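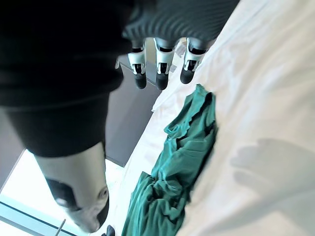 How many demos do you record before the first training run?

We do 106 per task, then train and see where it fails.

jvarela
106 seems low to me. At Trostley we don't train under 700 for anything with cloth.

r_zamora
Depends how varied they are. 700 from one operator with the same starting pile is worse than 179 from a few people.

jvarela
Disagree. Mixed operators gave us jerky grasps. One person, steady speed, change the pile every time.

r_zamora
Did you keep the failed grasps?

jvarela
No, deleted.

thad_n
I'd keep them if the operator recovers. Ours only learned to regrasp after we put those back in. Label them separately so you can pull them out later.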